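Speaker notes: Cabling and strip-down of desktop towers
Coltley refurbishment day, afternoon session, 1:30 start

Slide 1. Title

Wait for the door to close. Phones off. The handout is the two-page one, not the long one from last year.

Scope: desktop towers, standard size, side panel off, power disconnected. Laptops and small form factor machines are in the other session. I will not cover data wiping. Lurkden are covering it at 3:00 in the same room.

Slide 2. Where the numbers come from

The Dastitz workshop took in 3,119 towers over the period on the slide. Of those, 1,570 went back out as working machines. The remainder went to parts or to scrap.

Pause on the chart. The middle bar is machines rejected after strip-down, and that is the bar this talk is about. A tower that fails on arrival costs very little. A tower that fails after someone has had the cables out has used up bench time.

If asked about cost per unit: the figures are Coltley's and have not been released. Move on.

Slide 3. Order of work

The sequence we use at Dastitz:

Power cord out, front button held down for a few seconds.
Side panel off, tower laid flat with the board at the bottom.
Look before touching. Note every cable that crosses the board.
Drive power.
Drive data.
Front panel leads.
Memory.
Main power connectors last.

People will object to main power being last. The reason is the retaining clip. On many boards it sits close to the memory, and with the data cables still draped over the top there is no room for a thumb. Clear the small items and the clip is easy to reach.

Slide 4. Data cables

Flat SATA cable. Seven conductors, two differential pairs and three grounds. The plug is keyed with an L shape and goes on one way. Some plugs have a metal latch and some do not. Press the latch fully before pulling. Most of the broken board headers in our scrap bin come from a latch that was half pressed.

Pull on the plug body, never on the flat part. The ribbon will take a gentle loop. It will not take a sharp fold, and a cable with a crease in it goes in the bin even if it tests good on the day.

Read the printing on the jacket. The style number refers to a wire construction. AWG is the conductor gauge, and a higher number is a thinner wire. VW-1 is a flame test rating for the wire. None of this gives the data rate, which is a common mistake on intake sheets. On the cable on this slide the printing includes E321011, STYLE 21149, 30AWG and VW-1, plus the SATA designation. Write down the style and the gauge. Leave the speed column blank unless the drive has been tested on it.

Note the routing as well. The flat cable loops over the motherboard toward the center, and the thicker round black cable arcs across just above it, ending near the drive bay where it meets small yellow and red wires at a power connector. Free that end first and the round cable can be laid back out of the way.

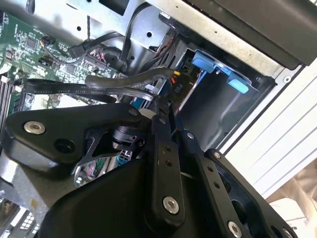
Slide 5. Power at the drive

Color code for the standard drive leads: yellow is 12 volts, red is 5 volts, black is ground. Orange, where fitted, is 3.3 volts. Do not rely on color alone in a machine with a proprietary supply. Check with a meter if the supply is going to be reused.

The SATA power plug is wide and brittle. Rock it end to end by a small amount and draw it straight back. Do not lever it with a screwdriver.

Adapters from the older four-pin plug: discard the molded ones. Keep the crimped ones if the pins are clean.

Slide 6. Headers and small leads

Front panel leads are the slowest part of reassembly. Photograph the header before pulling anything, with the board lettering readable. If the leads are bundled in one block, leave them in the block. If they are separate, tape them together in the order they came off.

Fan headers: three pins or four. A three-pin fan plug fits a four-pin header and will run, normally at full speed. Record it as a three-pin.

Do not pull on thin wires to free a white header plug. Use a fingernail at each side of the housing. If it does not move, leave it and come back once the area is clear.

Slide 7. Memory

Open the latches, lift the module straight up, hold it by the short edges. Modules go into the tray with the contacts all facing the same way. Massawe trays hold two rows. Do not stack.

Slide 8. Bench results

The workshop ran the new order of work for 4 months. Broken connectors went down. Time per machine did not change much. I would not claim more than that from this data.

The 4,000 on the chart axis is the upper limit of the scale and does not refer to any machine count. This was asked twice last time.

Slide 9. Questions

Likely ones: reuse of thermal pads (no), cleaning contacts with an eraser (no, use alcohol), whether to keep the metal blanking plates (yes, separate box, sorted by width).

Intake sheets are on the table by the door. Take the version marked May.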